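Planters at Drenside, the August batch

Well, the new planters are finally out of their boxes! Elsa Räsänen and I spent a whole afternoon unwrapping them (I'm still finding bits of tissue paper in my cardigan) and I promised everyone a look, so welcome to the gallery. I've gone for the dark brown colour right through the range this time, and I couldn't be happier with it next to pale timber.

The snake plant got the wide, low one. I tried it in something taller first and it looked like it was about to topple over. It's still in its white pot, so I can lift it out for a drink - very handy if you're as heavy-handed with the watering can as I am.
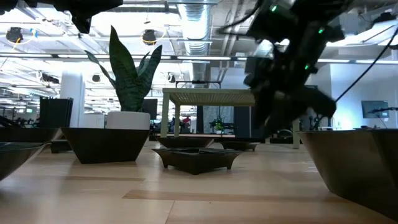 My favourite is the small square one on the little feet, and Elsa has already put her name down for one to go on her kitchen windowsill. She's thinking thyme, I'd go for a fat little succulent. The long, shallow one is lovely too if you grow herbs in a row.

Prices start at $44, and orders before the end of August go out within 10 days. Tapio Eskola is looking after local pickups again, so give him a yell if you're nearby.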